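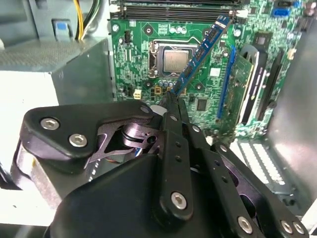 Questions I get asked about fitting memory in an old desktop

I've been keeping old tower PCs going for longer than I'd like to admit, and I'm usually the one friends text when theirs starts crawling. The same questions come round again and again, so I've put my answers on one page. If yours isn't covered, drop me a line and I'll add it when I next have a tidy up (last one was in August, so don't hold your breath!).

Is it worth bothering with a machine this old?

Depends what you want it for. For letters, email, a bit of music and the odd spreadsheet, more memory is the cheapest thing you can do and you'll notice it straight away. For new games, no. I typed up my whole parts list on an old tower - all 1,838 lines of it - and it never grumbled once I'd given it a second stick.

How do I know which memory to buy?

Look up the board, then look at what's already in there. The label on the old module normally tells you the type and speed. The different generations have their notch in different places, so the wrong sort won't go in, and please don't try to persuade it. If there's no label, search for the model number on the back of the case and read the manual. I know. But do read it.

Do I have to lay the case down?

I always do. Pull the plug, hold the power button in for 5 seconds, then lay the tower on its side and take the panel off. You can push straight down into the slots that way and the whole thing stays put. My friend Rommel Castillo does his standing up, under the desk, with a torch in his teeth. He has also lost more screws than anyone I know.

Why are my memory slots different colours?

They're colour-coded to show which ones work together as a pair. On a lot of boards you put 2 matching sticks in slots of the same colour and the computer can use both at once, which gives you a little extra speed. Makers don't all follow the same rule though, so check the diagram in the manual before you settle on a pair.
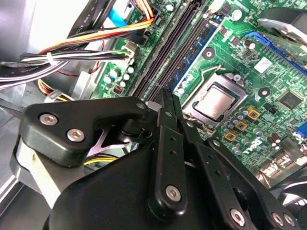 Blue slots next to the darker ones, all of them empty.

It won't click in. What am I doing wrong?

Nine times out of ten it's back to front. Line the notch up with the little ridge in the slot, open the latch first, then press with your thumbs until it snaps. It needs more of a shove than you'd expect! Hold the stick by its edges and keep your fingers off the gold contacts.

Should I touch the processor while I'm in there?

Leave it be. If you've had the cooler off for any reason, clean off the old paste and put fresh on before it goes back, and never switch the machine on without the cooler fitted. Not even for a quick look.

What about all those cables?

Most of them can stay where they are. I nudge them to one side so I can see the board, and I take a photo on my phone before unplugging anything at all.
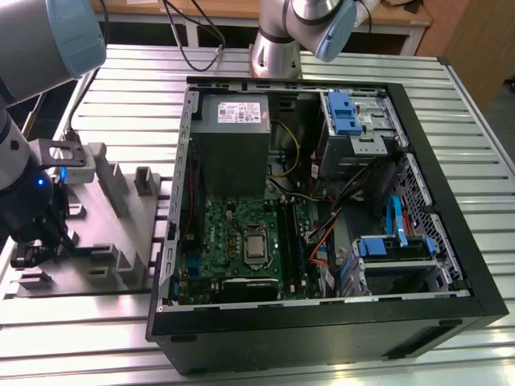 The ones I do double-check are the drive cables, as they're easy to knock half out with your wrist while you're busy with something else. If the computer starts up and says it can't find a disk, push both ends of that cable home before you start to panic.

It beeps and the screen stays black. Have I killed it?

Almost certainly not. Switch off, unplug, take the new stick out and put it back in. Then try it on its own, then in a different slot. Beeps are usually the board complaining about memory, and the manual will have a list of what the patterns mean.

Can I send you mine to do?

Sorry, no - I've run out of floor. Ask at your nearest repair café, and take the manual with you if you've still got it.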